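Oct 5, 2020

Seam and cover notes, woven upholstery fabric, Radton lot. Continues the May pages. Aim is to settle on a seam allowance and a thread before the Undale covers are cut.

State of things: the May covers were sewn with a narrow allowance and the Skurner thread. Two of them opened at the corner curve where the top panel meets the side. The thread was intact in both. Yarns had slipped out of the seam on the side panel, which was cut across the roll.

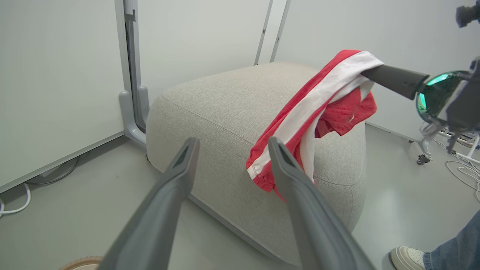
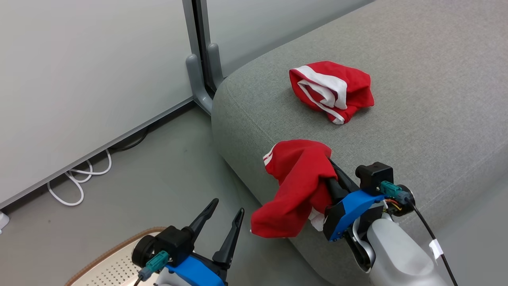 Upholstered seating, gray and beige-gray fabric, rounded edges.

Strips cut today: 6 along the roll, 6 across, all 200 mm long. Edges left raw on half of each set, overlocked on the rest. Plain seam, 20 mm allowance, no topstitch. Machine tension left where it was for the last job, which I should have written down at the time and did not.

Pull test on the bench frame, hanging weights, one step at a time with a wait between steps. Gap at the seam read with the steel rule under load and again after unloading.

Along the roll: no lasting gap on any strip, raw or overlocked. A little puckering on the overlocked ones, worse at the start of the seam.

Across the roll: raw strips opened at the higher steps and did not close again. Overlocked strips opened slightly under load and closed after. One overlocked strip slipped more than the rest. Checked it under the lens and the overlock had missed the edge for a short length, so I am leaving it out.

Thread: switched to Kong on the second batch. No difference in slippage, as expected. It does run quieter and sheds less lint into the bobbin case. The Skurner is easier to unpick. Either will do.

Curve pieces: notching the allowance too deep is the other half of the May problem. Notches had been cut nearly to the stitch line. Tried shallow notches at closer spacing on a scrap curve and it turned well enough, though the fold is bulky on the inside. Grading one layer down helps. Do not grade both.

Steam: light steam on the finished seam flattened it. Heavy steam left a shine on the face of the Radton. Use a press cloth.

Still to do:
Repeat the across-roll strips with a topstitch.
Rub test on the seam ridge.
Ask Undale if the side panels can be turned to run along the roll. It uses more cloth.
Label the leftover strips before they go back in the drawer.

Machine needle changed at end of day. Old one had a burr.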